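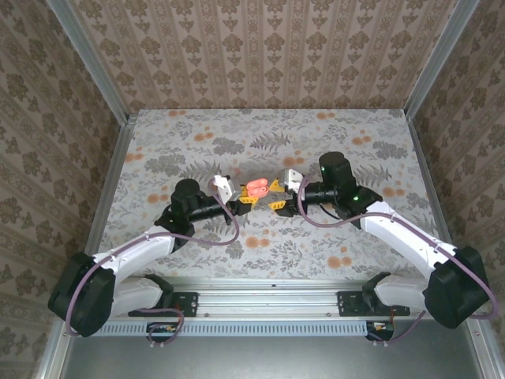 Two grippers and a small pink object over a botanical-print work surface.

Section 2: Adding a family story to the Tulodstead camp archive

I wrote this part of the guide after helping my aunt's friend Hajnalka Bakos type up her memories of growing up in the resettlement camp at Tulodstead, so it's the order that worked for the pair of us!

1. Open Etim and click New Story. Pick "Camp childhood" if the person lived there as a child, even if they were born somewhere else.

2. Type the family name the way it was spelled at the time. If it got changed later (lots did), put the newer one under Also Known As.

3. Enter the hut number. Numbers 812 to 816 were the family huts by the school, and they show up on the map as soon as you press Tab.

Note: Don't know the hut? Leave it blank. You can come back to it - I had to, twice.

4. Paste in the story, or just type it straight into the box. Keep the person's own words, Polish or Hungarian bits and all, and put the English in brackets after.

5. Add a summary of up to 100 words. This is what people see in the search results.

Caution: Save before you click Preview. Preview clears anything you haven't saved, and I lost a whole page about the camp Christmas play that way.

6. If living relatives are named, tick Hold for Review. Ese Ajayi reads those and will write to you with any questions.

7. Click Submit. Your story gets a reference number, so jot it down somewhere. You'll need it for adding letters and ration books in Section 3.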